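My Kitchen Safety Checklist Before the Big Family Dinner (with Comments)

April 24, 2019

Every time I have a crowd coming I walk through my kitchen with a printed list and a pencil, and every time somebody asks me for a copy. So I typed it up, comments and all. There will be 17 of us at the table this time, and the oven will be going from breakfast on!

FRIDGE AND FREEZER

1. Fridge thermometer reads 40°F or below.
OK. It was at 43 when I started, so I turned the dial down a notch and checked again after lunch. The door shelves always run warmer, so the milk and cream got moved to the back.

2. Raw meat on the lowest shelf, in a tray with sides.
OK. I use my old roasting pan for this. It's ugly and it doesn't leak.

3. Leftovers labeled and dated.
FAILED. I found a tub of soup with no date and a jar of Văduva plum butter that had grown a little fur around the lid. Both gone. I'm keeping a marker on a string by the fridge from now on, and we'll see how long it lasts before one of the kids walks off with it.
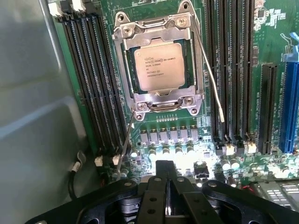 4. Space for air to move around the food.
Needs work. I had three kinds of pickles and a whole watermelon in there (in my defense, it was on sale). The watermelon is going in the cooler on the porch, and the drinks can go with it.

STOVE AND OVEN

5. Oven floor free of grease and crumbs.
OK now. I dropped half a potato gratin down there back in October and only scraped up the worst of it, so this took me most of an evening. Baking soda paste, left overnight, then a lot of wiping.

6. Oven temperature matches the dial.
FAILED, a little. My oven thermometer says it runs 17 degrees hot. My neighbor Delia Neagu has been telling me this for years because of my cookies, and I owe her an apology. I've taped a note to the door so whoever puts the rolls in knows to set it lower.

7. Pot handles turned in, towels off the oven door.
OK, but ask me again at four in the afternoon. My sister Anca Chiriac hangs a towel there the minute she walks in and I move it the minute she turns around.

8. Fire extinguisher in reach, needle in the green.
OK. It hangs by the back door, away from the stove, and I made my husband read the instructions out loud. Lid for the big frying pan is next to the burner too. No water on a grease fire, ever! 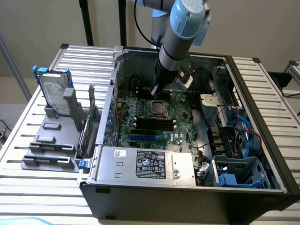 KNIVES AND CUTTING BOARDS

9. Knives sharp, stored in the block or in sleeves.
OK. I put an edge on the chef's knife and both paring knives. The bread knife I left alone - I've never managed to sharpen one without making it worse.

10. Separate board for raw meat.
OK. Red one for meat, wood one for bread and vegetables. The red one is getting deep grooves so it's on my shopping list.

11. Boards don't slide.
Needs work. A damp dish towel underneath does the trick, I just have to remember to do it.

COOKING AND SERVING

12. Meat thermometer working.
OK. I tested it in a glass of ice water and it read 32 on the nose. The turkey comes out when the thickest part of the thigh reads 165, and the stuffing gets checked separately.

13. Hot food out no longer than two hours.
I set a timer on my phone when the first dish hits the table. Green beans and gravy always get forgotten on the sideboard, so those are the ones to grab first.

14. Allergies written down.
Walnuts for one nephew, shellfish for my aunt. The walnut salad gets its own bowl and its own spoon at the far end of the table.

Still to do: buy the red board, find the second cooler, check the batteries in the smoke alarm.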